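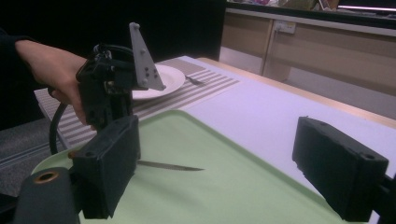
Stestano Opens Its Table-Setting Room

September 20, 2026

I spent this morning at the new table-setting room at Stestano, and I've come home wanting to rearrange every drawer in my kitchen (my family is thrilled, as you can imagine). The room opened to the public today with 28 seats, and all of them were taken before I'd even hung up my coat!

The idea is simple — you come in, pick a place at a white table and practice laying out a meal the way you'd like to eat it. Striped placemat, round white plate, fork, knife with a serrated blade, and a mint-green tray to carry things on. I love that tray. It has rounded corners and that soft color you see in old diners, and I asked twice if they sell it. They don't yet, but the people at Tawfik, who picked out the tableware, told me they'd like to by January.

Sessions run 72 minutes, which sounded long to me until I started fussing over which way my fork should point. Mine ended up crooked and I left it that way. The couple next to me went through three different layouts and then had a very serious talk about napkins.

So far 126 people have signed up for the fall, and Stestano says weekday mornings still have room. Beginners are welcome, kids too if they come with a grown-up. Bring a sweater — the room gets chilly near the door. I'm already down for another session, and this time I'm bringing my own napkins.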